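Moths of Skadham: a year at the porch light
Speaker notes

Slide 1
Say hi, get the lights down early. Ask who has a moth story (somebody always does, and it's usually about a sweater). Clothes moths get one minute and then we move on to the good stuff!

Slide 2: the setup
White bedsheet, clothesline, one lamp. Mine hangs off the back fence on Faulkner Lane. Hold up the sheet, stains and all. Stress that you can start tonight with a porch light and a pillowcase.

Slide 3: the tally
105 species the first year, 115 the second. Same yard, same sheet! Pause here, people like to let that sink in. I think most of the difference is me getting better at the little brown ones, so say so.

Slide 4: underwings
My favorites, try not to rush. Gray bark on top, then the wings open and it's orange like a traffic cone. Play the clip twice. If the sound is off, skip the clip and do the hand thing.

Slide 5: sugaring
Brown sugar, old bananas, flat beer, painted on a tree trunk at dusk. Pass the jar around with the lid ON. Mention the raccoon.

Slide 6: the big night
Warm, cloudy, no moon, late in July. 600 moths on one sheet between dinner and 2 a.m. I stopped for a sandwich and found one in it. Read the notebook page out loud, bad handwriting included, and go slow over the Latin.

Slide 7: what to plant
Oak if you've got room, willow if it's damp, goldenrod anywhere. Leave the leaves down until spring. Somebody will ask about bug zappers. Answer kindly: please unplug it.

Slide 8: questions
Sign-up sheet for the March walk is by the door. Bring a flashlight and a red filter if you own one.

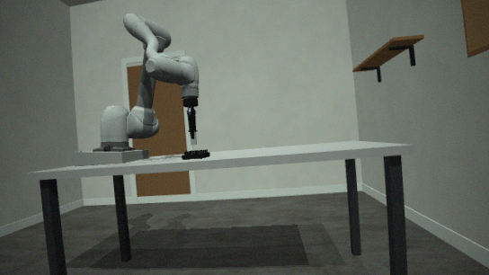

Notes by Müzeyyen Yazıcı | Filed under: Talks

Handout with the sugaring recipe is at the front desk. Take two and give one to a neighbor!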